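Rescue teams in Preltonus were still searching on the lower slopes above the town yesterday evening after part of a disused slate quarry gave way, sending rock and wet spoil on to a works road and two storage yards. Three men were taken to hospital. One person had not been accounted for when the evening update was given at 6pm.

The slip happened shortly before 7am, as the early shift was arriving at the neighbouring Rekholm aggregates site. The district office said 141 people were moved from homes on the east side of the valley, most of them from the terraces nearest the road.

Keerthana Mathew, the district's emergency officer, said the face had come down in two stages.

"The first fall was small and it blocked the gate," she said. "People had got out of their vehicles to look at it when the second one came. Most of them ran back up the road and that was the right thing to do."

The three injured men all work for haulage contractors. One has a broken pelvis and the other two were being treated for cuts and bruising. Their families have been told. The missing person is understood to be a driver whose lorry was found on its side near the lower yard with the cab empty.
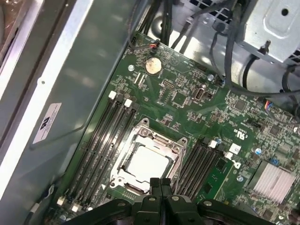
## Search held up by water

Crews stopped work twice during the afternoon when water was seen running from the foot of the slip. Pumps were brought in from the coast and a drainage channel was dug along the north edge of the yard.

The area being searched is roughly 200 metres long. Mathew said teams were working from the bottom upwards, with spotters on the opposite bank who could call them off by radio if the slope moved again. Dogs were used in the morning but were withdrawn when the ground became too soft.

The quarry closed as a working site 30 years ago. The upper benches were fenced off at that time and the lower ones were let as storage. The district office said the site was last inspected in May and that the report from that visit would be passed to investigators. It would not say whether the report had raised any concerns about the eastern face.

Residents said there had been heavy rain for most of the past fortnight. A woman who lives on the top terrace said small stones had been coming through the fence for several days and that she had moved her car because of them. 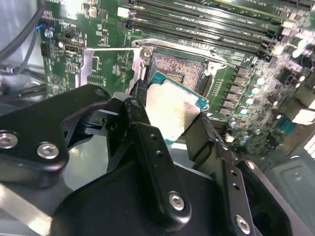

## Schools and roads

The valley road is closed in both directions between the Rekholm junction and the Naidu bridge. Traffic is being sent over the hill road, where lorries above the weight limit are being turned back. Bus passengers should expect long delays. The evening service to Plemura has been cancelled until further notice.

Preltonus primary school will stay shut. The secondary school will open as usual for pupils who can reach it, and work will be sent home to those who cannot. The sports hall beside it is being used as a rest centre, with beds, hot meals and a desk for people who need medicines collected from their homes.

Power was cut to about a third of the town when a pole was brought down, and was restored by early afternoon. Tap water is safe to drink, though pressure may be low on the east side.

Padmavathi Chowdary, who represents the east ward on the district council, said people had been warning about the slope for a long time. She has asked for a full list of every closed quarry face in the district that stands within 1,000 metres of a house.
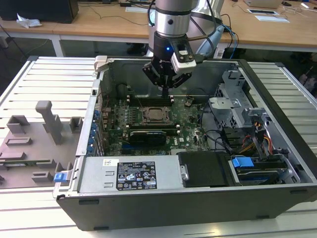

"We need to know who is meant to look at these places and how often they go," she said. "I have put that question in writing before and I am putting it again today."

The owners of the storage yards said in a short statement that they were helping the emergency services and would not comment further while the search went on.

A geologist is due to examine the upper benches as soon as it is safe to reach them. Residents will not be allowed back to the terraces before that has been done. The next update is expected at 9am.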